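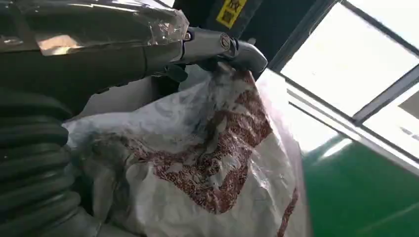

Radwa Morsy asked under my last post whether the big woven sacks are worth the bother when you could just buy beans in small packets like everyone else. Fair question, Radwa! I said I'd write it up properly, so here goes.

I've been storing dry goods in Fellel woven sacks since October. Kidney beans mostly, some rice, and once a frankly silly amount of birdseed for my mum. You get them plain white or with a printed pattern, and I'll admit I went for the printed ones first (they look cheerful in the pantry and I'm shallow).

The good bits. They fold down to nearly nothing when they're empty, which the plastic tubs I had from Zistum never did. They shrug off dust, a quick wipe sorts them out, and I've dragged a full one across a stone floor without it snagging. The weave does get creased and stays creased, so if you like things looking neat you'll be cross within a week.

The liner is where I'd grumble. Mine kept sliding down inside when I scooped, and I ended up with beans between the liner and the sack, then beans all over the kitchen. I now roll the top over with the liner inside the fold and put a big peg on it. Much better. Maite Montoya swears by tying the liner separately, and I've tried it, but I'm too impatient with knots!
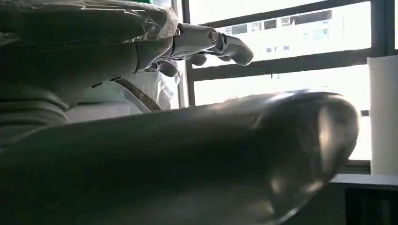 Would I buy them again?

Yes, with a moan or two. I paid for a pack of 3 and I'd happily get another, though I'd want a thicker liner next time. Ekis do a similar sack with a drawstring, a bit dearer, and if you're in and out of it every day that might suit you more. For stuff you only open now and then, stick with the Fellel. Oh, and keep it off the floor if your pantry gets damp, I've got mine on an old slatted shelf from the bathroom.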